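## 4. Equipment planning and cost allocation

### 4.1 Scope of the purchase

The Trolirach cell was planned as a single-arm station for the disassembly of end-of-life desktop computers, with a person working beside the arm on any step the gripper could not complete. This section sets out how the equipment list was drawn up, which items were bought, and which were deferred. The process design itself is covered in Section 3 and is not repeated.

Planning began in December with a list taken over from the earlier Grotholm study. That list had been written for flat, open assemblies - circuit boards on a tray, mostly - and it undercounted the tooling needed for work inside a steel enclosure. Three items on it (a vacuum end effector, a light table and a second overhead camera) were struck out before any quotations were requested. The money freed was moved to fingertips, spare wrist cables and fixtures.

Quotations were sought from four suppliers. Two declined to quote on a single unit. Of the remaining two, Oosthuizen offered the arm, controller and gripper as one order with a common service agreement, while Bivus quoted the gripper alone at a lower price with a longer delivery time. The combined order was accepted. The Bivus quotation was kept as the reference price for a replacement gripper and is used as such in the spares calculation below.

### 4.2 Planning rules

Each line of the budget was placed in one of three classes. Class A items are those without which no trial can be run: the arm, controller, gripper, wrist camera and safety stop. Class B items wear out or break at a rate that can be estimated in advance. Class C items improve throughput but can be left out without changing which operations are possible.

Class A was funded in full. Class B was funded for five months of operation, at the rate of wear recorded at Grotholm plus an allowance for contact with sheet metal. Class C was funded only from what remained, in the order set by the operators. A contingency of 9 per cent was held against the whole and could not be drawn on for Class C.

The allowance for sheet metal contact deserves comment. Fingertips supplied with the gripper are shaped for parallel faces. Inside a computer case they meet folded edges, screw heads and brackets at angles that were not considered in the maker's wear figures. We therefore budgeted fingertips as a consumable and not as part of the gripper. Over the life of the cell this is the largest Class B line, ahead of wrist cables.

### 4.3 Fixtures and labour

Fixtures were the most difficult line to price. A clamp that holds a bare board will not hold a case, and cases differ in depth, panel design and the position of the drive cage. A general fixture with adjustable stops was quoted at more than the wrist camera. A simpler base plate with fixed stops cost much less but left the side panel and any trailing cables to be managed by hand.

We chose the base plate. The difference in price was compared with the cost of operator time over the same five months, on the assumption that one person would be present at the cell in any event for safety reasons. On that assumption the adjustable fixture does not pay for itself. If the cell were to run unattended, it would move from Class C to Class A and the comparison would no longer apply.

Cables are the second source of unplanned labour. Flat data cables and bundled power leads cross the space the gripper must enter, and their layout varies even between cases of the same model. Figure 1 shows the working condition for which the tooling was specified, with the gripper at the drive bay end of an open case, a loop of blue SATA cable just ahead of it and a hand on the side panel.
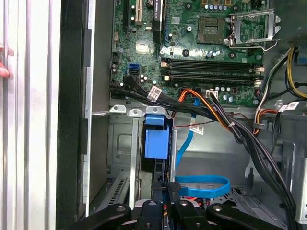 One operator's written remark on the draft budget was that the fixture line had been argued from the wrong end, and that the price of the clamp mattered less than the minutes lost each time a case had to be turned. The same note asked that turning time be logged separately from holding time before any second fixture was considered. Both requests were adopted, and the two times now appear as separate entries in the cell log.

**Figure 1.** Gripper positioned in the lower part of an open desktop case, seen from the wrist camera. Cable bundles and the drive cage limit the approach directions available to the fingers.

### 4.4 Deferred items

Four items were deferred to the next funding round: the adjustable fixture, a tool changer, a powered screwdriver for the arm, and a second set of finger mounts. The tool changer is the only one with a dependency. It adds length at the wrist, which reduces clearance in deep cases, and it should not be ordered until the reach tests in Section 5 have been repeated with a dummy spacer of the same height.

The budget was closed on 3/18/23. Prices after that date have not been carried back into the tables, with the exception of freight on the wrist cables, where the revised charge replaced an estimate.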